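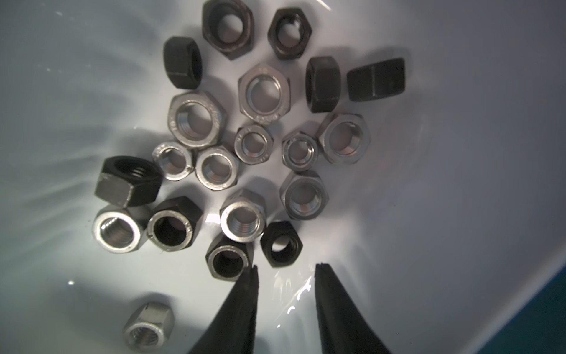 Hi, I'm Elis Lougher, and I do the buying for our little nut-sorting project at Juvgate. Lev Polishchuk asked me to write down what the data cost us before he plans the next round, so this README is mostly about money (sorry, Lev!). The parts were the cheap bit. Shiny steel nuts and dark ones can share one white bin like this, so we bought mixed sizes in both finishes and skipped the fancy part feeders completely. The fingers ate more of the budget than I'd planned — I'd put down one pair for the whole project, and next time I'm asking for 5.

What's in the set: 211 episodes, split into folders by session. 111 of them have labels that Natália Kollár checked by hand. The rest are unchecked, so please don't train on them blindly. We set aside $800 for spares and ended up around there, mostly on fingertips and cables.
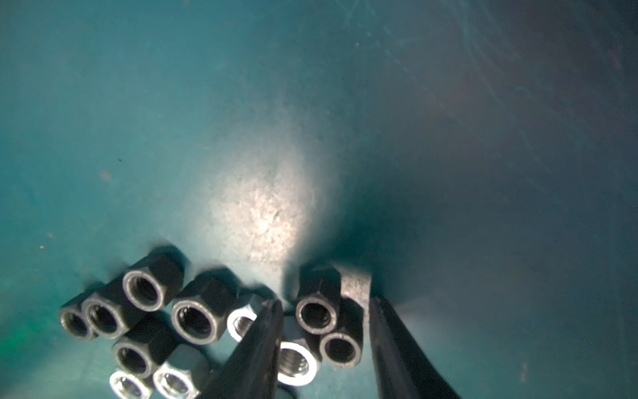 Should you buy a second arm before collecting more data?
I'd wait. Labeling was our slow step, and a second arm would only make that pile bigger. Pay for more checking hours first, then look at the arm quote from Chettiar again.

Version notes: first release December 2021. The September trial runs aren't included. Price questions go to me, folder questions to Natália.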